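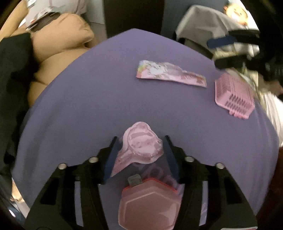
About Gurkell

We're Gurkell, and we love putting pink things on purple tables! Well, all colors, really, but pink and purple is how we began, with a birthday party that needed favors in a hurry and a cloth that happened to be clean. The guests took their packages home and two of their parents called the next morning asking where they could get the same. We've been putting together party favors and small gift sets ever since.

These days we work out of a former shoe store in Oltero, with a packing room at the back and a counter at the front where you can come and see what's in. We keep 16 color sets going all year and add 3 more in April for graduation parties. Every set is built around one color, and we get pretty excited about finding pieces that go together: little containers with lids, baskets, things in shiny wrappers, things in clear-fronted packages so a kid can see what they've got before they open it. A set can take us weeks to get right. The green one took most of a winter, as every green we ordered fought with every other green (we still have a shelf of the losers, and they're half price if you ask).

We lay each new set out on a table with a cloth on it before it goes on the list. It's the best part of the job. You find out fast that a basket is too tall for everything else, or that a pink you loved in the catalog looks orange next to its neighbors. Customers are welcome to do the same at the counter, and we'll happily bring out cloths in 13 colors so you can try your set against what you'll have at home.

Schools and clubs order from us too. Our biggest regular order is the Lawal Street summer fair, 100 favor bags, all packed by hand over two very loud afternoons with the radio on. If you need something that size, please give us three weeks. For smaller parties a few days is usually plenty.

Our sister shop, Plernero, does the paper side: invitations, tags, ribbon and tissue. They're two doors down and share our parking lot, so you can get everything done in one trip. Bring the kids, they're good at choosing.

This site uses cookies to remember your basket and your settings. Accept all | Manage cookies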